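Gridham Neighbors Board > Town Services > Manhole and drain covers going missing

Started August 2024

alar_st_mom
Is anybody else losing drain covers on their street? We're on Alar Street near the bend and there are 2 gone on our block now. One was right at the school bus stop. My husband dragged an old pallet over it and tied a pillowcase on top so people would see it, but come on, that can't be the plan. I called public works and got a recording.

zamudio_pete
Yep. Three gone on Zamudio that I know of, all the square kind by the curb. My neighbor hit one with her front tire and it cost her the tire and the rim. The town told her to file a claim form and wait 30 days.

Miria Heights Dad
The claim form is a joke, I filed one in January for a pothole and I'm still waiting.

brickyard
It's scrap. Same thing as the copper a few years back. You want it to stop, go after the yards that buy it. Who walks in with a grate that has the town's name cast right into it and gets paid for it?

zamudio_pete
Half of ours don't have a name on them, they're old. And I know people who work at the yard out past Miria, they do ask for ID. I don't love everybody piling on them every time.

brickyard
Asking for ID and writing it down are two different things Pete.

Darcy Hawthorne
I went to the council meeting so I'll pass on what I heard. Public works says they have 19 covers reported missing across town and 8 replacements in the shed. The rest are on order. They're doing the ones near schools and bus stops first, then the main roads, then everybody else. They are also looking at the kind that bolt down, but those cost more and the crew needs a special wrench to get in when a drain backs up, so a couple of council members were against it.

alar_st_mom
Thanks Darcy! Did they say anything about cones in the meantime? I'd settle for a cone.

Darcy Hawthorne
They said cones get stolen too. I'm only repeating it!

Miria Heights Dad
Bolts are the answer and it's silly to argue about it. My sister's town did it and they quit losing them.

quiltnut
I'm going to disagree with you there. We had bolted ones at our old place and when the big rain came the crew couldn't get one open, the bolts were all rust, and we had water up to the second porch step. I'd take plain covers and a few more patrols at night. Those things are heavy, whoever is doing it has a truck and is making noise.

Miria Heights Dad
So grease the bolts?

quiltnut
You tell me who's going to grease them, this town can't mow the median.

zamudio_pete
She's got a point about the median.

brickyard
If you see a pickup stopped by the curb late with no lights on, get the plate and call the non-emergency line. Don't go out there. And post the street here too so we have a list.

alar_st_mom
Update, we got a cover! Two guys came this morning and it took them no time at all. The other hole still has the pallet. They told me it's on the list for next week, so I'll leave the pillowcase on and let you all know.

quiltnut
Glad to hear it. Keep the kids on the other side of the street till then.
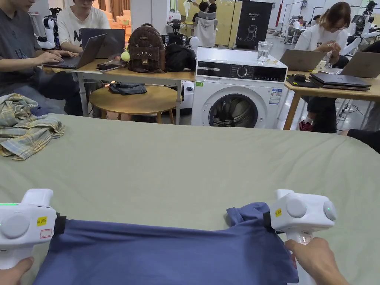 Navy tee on the green tablecloth, plaid shirt off to the left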